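Notes on the revision of the Kuscombe Street Tree Register
2021-07-04

Readers of this journal will be aware that the Kuscombe Street Tree Register was last issued in full before the amalgamation of the two wards, and that its entries for the northern streets have been unreliable for many years. It is my intention to record here the principles on which I have undertaken a private revision, in order that any resident wishing to consult or correct it may understand how the entries were arrived at.

The original register lists 244 trees. Each entry gives a street, a property number, a common name and a girth measured at breast height. The botanical name is supplied in very few cases, and where it is supplied it is frequently out of date. The brush box along Hesovville Road, for example, appears under a name abandoned long ago, and the paperbarks by the creek are entered simply as "tea tree", a habit of speech that persists in the district and has caused no end of confusion with the true tea trees behind the bowling club.

I have retained the original numbering. Mr Hryhorii Kravchuk, whose correspondence on the matter has been extensive, urged that the whole be renumbered from the railway end. I gave the proposal due consideration and declined it. A number of households hold papers that cite the old numbers, and tree 106 in particular, the large spotted gum outside the former dairy, is known by that designation to people who could not name the species.

Measurements were taken in April, after the heat had eased and before the council's pruning contractors commenced on the powerline side. Girth was taken with a cloth tape at 1.3 metres above ground, on the uphill side where the verge slopes. Multi-stemmed trees were measured below the fork where this was practicable. In 4 instances a fence or retaining wall prevented the tape from passing around the trunk, and those entries have been left blank.

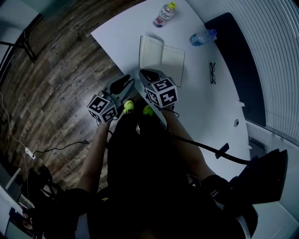 The white table, with a pair of grippers held toward it.

On the question of condition, the old register employed the terms "good", "fair" and "poor" without definition. I have replaced these with short written remarks. A remark such as "dead limb over footpath, kerb side" is of greater use to a resident than a grade, and it may be checked by anyone who walks past. I do not hold an arborist's qualification and the remarks should not be relied upon for any matter touching on safety or insurance.

Common names presented the most difficulty. Mr Prasetyo Sitompul has kindly provided a list of the names in use among older residents of Umilik Crescent, several of which I had not encountered elsewhere. These have been entered in a separate column - spelled as he gave them - and I would welcome additions from other streets.

There remain 6 trees in the old register that I have been unable to locate. Two were certainly removed when the roundabout was built. The others are given against property numbers that no longer exist, and may stand within the grounds of the primary school, to which I have not yet sought access.

Corrections may be left in writing at the front counter of the Kuscombe library, marked for my attention. Please quote the tree number and, where possible, the nearest cross street.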